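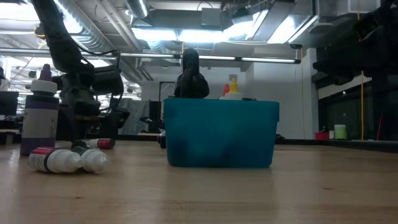

Bottle Clear-Out, Second Go

10/7/22

Quick one this week, I've got a delivery to meet. The small bottles are out of hand again. Droppers, squeeze bottles, the glue-ish things from the Kasten order in March, all of it migrating from bench to bench untill somebody needs one and buys another. We spent 125 on duplicates since spring. That's a lot of drips.

So: bins. Kekstead has the blue ones, we bought 11, and there's one for every bench plus spares on the shelf by the door. Rules are short.

What goes in: anything with a nozzle or a dropper tip. Caps on. Upright if it will stand up. Droppers can lie flat, but not loose on the table please, they roll.

What stays out: food, batteries, anything over 50 ml without a label.

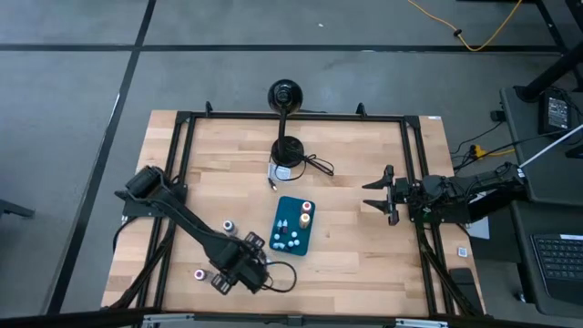 Labels

Still the weak spot. Write what it is and the month you opened it. Marker on tape is fine. If the printed label is good leave it alone, don't tape over it (I had to peel three last week and lost the lot number on one). Anything with no label at all goes on the Mekberg shelf and sits there till the end of the month, then out.
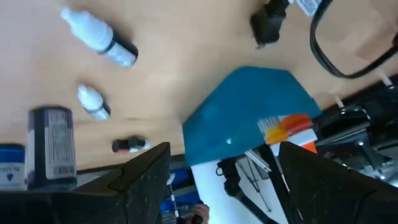

Cloths and brushes next. Same deal as bottles, they belong to the bench they're on. Rinse, wring, hang on the rail. A cloth left folded over the edge of the table with the brush on top of it doesnt dry in the middle and then it smells, and the next person uses it anyway. Hooks are coming, Kostmont says two weeks. Brushes bristles up, in the cup. New scrub pads in the drawer under the sink, take one, toss the old one.

Lamps: they stay on the tables. Switch off at the end of the day, coil the cord near the base so it's not hanging where people walk.
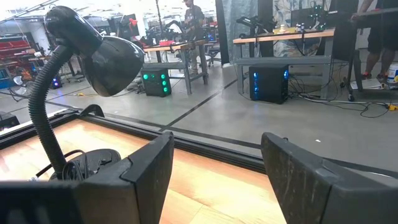 Bench lamp, cord coiled at the base.

Spare bulbs are with the tape. If your bench is short a bin, leave a note on the door and I'll bring one Monday.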